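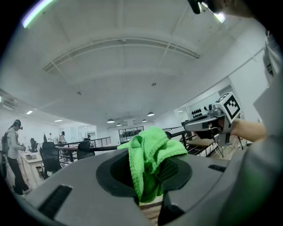
The Level at Zultcombe

The gauge house at Zultcombe stood on the north bank, fourteen steps above the sill of the weir. Joon-young Lim had been told to expect twelve. He wrote the difference in the margin of the station sheet and went in.

His contract ran from the start of November until the river authority decided whether to keep the station. The work was simple. Every morning at six he read the staff gauge by eye, compared it with the float recorder inside, and entered both values in the book. If they differed by more than the width of a pencil line, he was to find out why. The former observer, a woman named Jabłońska, had done this for longer than the current book went back. Her entries were in blue ink and never left their columns.

The recorder was a Cuketik drum unit with a clock that needed winding. A float sat in a stilling well under the floor, and a wire ran from it over a pulley to a counterweight. When the river rose, the float rose, and the pen moved across the paper. The inlet pipe to the well was narrow so that waves would not reach the float. A narrow pipe also silts up. A well that has silted up shows a calm river no matter what the river is doing.

For nine mornings the two values agreed. On the tenth the staff read higher than the pen by the thickness of a finger.

He flushed the inlet. He lowered the hose, opened the valve, and waited for the water to come back clear, then let the well settle for an hour. The difference was the same. He checked the wire for slip. He checked the pulley, which turned freely, and the counterweight, which hung where it should. He marked the float with chalk, lifted it out, dried it, and weighed it on the kitchen scale he had brought for flour. The float weighed 900 grams. The manual gave the same figure.

That left the staff. A staff gauge is a painted plate bolted to a post, and a post can move. He took the level and the rod out to the benchmark, a brass pin set in a boulder above the path, and ran a line of sights down to the plate. He did it twice, once in each direction, and the closing error was too small to write down. The post had not moved. The plate was where the book said it was.

He entered both values as read. Under remarks he wrote: "Disagreement. Cause not found."

In the evening he went through the old books. They were kept in a steel cabinet with a handle that had to be lifted before it would turn. He started with the latest and worked back, looking for the same difference. He found it in the previous November, and in the one before that. Each time it appeared within the same few days, lasted until the first hard frost, and went away. Each time Jabłońska had entered both values as read. She had written one word under remarks, and it was the same word every year: "Leaves."

He did not understand it. Leaves could block an inlet, but he had flushed the inlet. He slept badly and was at the door by half past five with a lamp.

The river was brown and quiet. He walked along the bank below the gauge house, then above it. About forty paces upstream an alder had dropped a limb across the shallows, and the limb had caught a season's worth of leaves. They had packed into a mat that reached well out from the bank. The main current went around the outside of it, bent, and came back in hard against the post. Where it struck the plate the water stood up in a small smooth hump. It was the thickness of a finger.

The inlet to the well was on the other side of the post, in the slack. The pen had been drawing the river. He had been reading the hump.

He stood there until the lamp was no longer needed. He owned waders and a bow saw, and the limb was not a large one. He could have had it out before breakfast. The difference would have gone, the book would have been clean, and the inspector from Flusine, who was due before the end of the month with a form to fill in, would have seen two columns in agreement.

He thought about the blue ink. She must have stood in the same place. She must have owned a saw.

There was a paragraph in the instructions about it, as he remembered once he was back indoors. The observer shall not alter the channel within 200 meters of the control. The reason was not given. He supposed that someone had once tidied a river and made a year of figures useless, and that the paragraph had been written the same afternoon.

He wound the clock. He changed the paper on the drum, inked the pen, and set it to the time. At six he went down the fourteen steps and read the staff, came back up, and read the recorder. The difference was still there.

The inspector came near the end of the month, in rain. He turned the pages with one finger and stopped at the tenth entry.

"You crossed something out here," he said.

"I replaced it."

The inspector bent closer. Under "Cause not found" there was one word, in pencil.

"Same as the last one wrote," he said. He looked out of the window at the water for a time, signed the form on the sill, and asked whether there were really fourteen steps, as his own sheet said twelve.

"Fourteen," said Lim – "I can show you the other two. They were under the silt."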